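Talk notes: The grip fault at Leckie
Speaker copy, 20 minutes plus questions

Last updated: April

Start without the title slide. Say what the talk covers: one fault in a hand-held gripper, how we missed it, and what we changed. The gripper is the Plernau, the one most people here have used. The work was done at our Leckie site for the Bimell project.

Background, keep it short. Operators carry out tabletop tasks with a gripper in each hand, and the recordings are used to teach the robot arm. The jaw width is logged the whole time. If the logged width is wrong, the arm learns the wrong width. That is the safety side of this talk, and I want people to hear it early.

What went wrong. We collected 292 recordings in the batch. When the arm was first run on them, it closed too far on a ceramic cup and cracked it. The force limit should have stopped it sooner. It didn't, as the limit had been raised for an earlier test and never put back. So there were two faults. Say clearly that the second one was ours and had nothing to do with the gripper.

Nobody was hurt. The operator was outside the marked area. A piece of the cup did land past the line, and we have moved the line since.

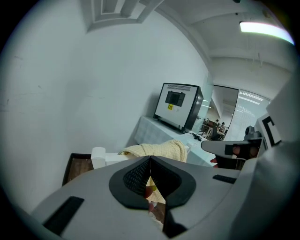 Jaw pads on the gripper at the work table, second gripper at right.

Pause on this slide. Point to the seam where the two pads meet. The logged width is set to zero with the jaws closed, so anything that changes how the pads meet also changes the zero. The rubbery rim around each pad matters too. On the faulty unit, the rim had crept inward by 2 mm on one side. The jaws stopped early, the software called that zero, and every width after that was logged too small.

How we found it. We compared the logged width with a steel gauge block at the start and end of a session. Skotska, the tool we use to review recordings, showed nothing odd, because the curve had the right shape. It was only shifted. Going back through the batch, we found the shift in 119 recordings. Those were pulled.

What we changed:
- Gauge block check before each session and after any pad change.
- Pads replaced in pairs.
- Force limit returns to its default when the arm controller restarts.
- Two people sign off on any change to the limit.

Still open. We don't know why the rim moved. Glue is the first guess, heat from long sessions is the second. We have 3 units on a wear test and no result yet.

If asked about repairing the pulled recordings: we tried adding the offset back. It worked for some, but the rim kept moving during others, so we left them all out.

If time is short, skip the Skotska part and go to the list of changes. Leave the list up during questions.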